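Getting the gripper to tip the shaker, step by step

If you've joined us at the Hasberg robotics club since the summer, you'll have the arm moving about the simulated kitchen by now, so well done! Tipping the salt shaker is the next job, and it's a lovely one to learn on, though it does take a bit of patience.

Open the Berness project and load the kitchen counter. Set the grip first, then the lift, and leave the tilt for last. Run each part on its own before you join them up, and save as you go (I lost a whole evening's work in December by not doing that).
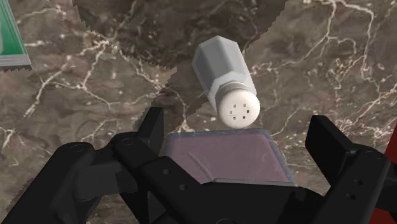 For the tilt, start gently and add a little at a time until the cap points downwards. If the shaker jumps or drifts, go back to the grip and slow the closing speed to 162, then try again from the top. My own run had 1,312 steps in the end, and anything under 1,560 will fit the limit for the Plarolach round, so please don't fret over trimming it.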